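Skip to content Search this site Go Advanced search

4.2 What the packers told us about the change

I'll start with the thing I got wrong going in. I figured the people at Skidstead would mostly want to talk about their jobs disappearing, so I'd built half my interview guide on that. They did bring it up (of course they did), but what they really wanted to talk about was pace. Before the Rotero line went in, a packer picked up a mixed order, had a look at it, and decided what went in first. Soft things, hard things, odd shapes, all by feel. Now the arms take the plain, boxy stuff and the people get whatever's left, and what's left is nearly always awkward.

I spent 14 shifts on the floor and talked with 43 workers, most of them over tea, a few while they were still packing. The word I heard over and over was "leftovers". One woman told me her day used to have easy boxes in it, and those were her rest. I loved that way of putting it, and I've leaned on it a lot in this paper! When the easy boxes go to the machine, the rest goes with them, and the day feels longer even though the hours haven't moved.

Mixed household goods came up in every single chat. A plush toy, a folded cloth and a slippery packet in the same shallow box will slow down anyone, and the packers all had their own views on how a gripper ought to come at them.
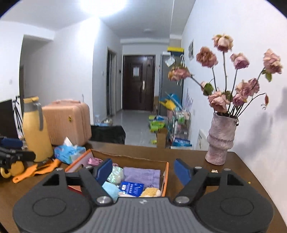
Figure 2. Hand-held gripper with blue finger pads over an open box of mixed soft and packaged goods.

Training was the other big one. Skidstead moved 50 people onto what it calls minding, where you watch a cell and step in when a pick fails. Some took to it straight away and told me their shoulders had never felt better. Others found it dull and a bit lonely, as the cells are spaced well apart and you can't chat across the belt any more. I hadn't thought to ask about chatting at all, and it ended up as its own code in my notes.

Pay muddied things too. Minders got a small bump under the September agreement and packers didn't, so two people who'd worked side by side for years were suddenly on different rates. At Bitar, our comparison site, everybody rotates through both jobs and I heard far fewer grumbles, though Bitar is a much smaller shop and I wouldn't push that too hard. Section 5 takes up the rotation question using the Trovus rosters.

Last updated: 17/10/2018
Contact us | Copyright and terms | Back to top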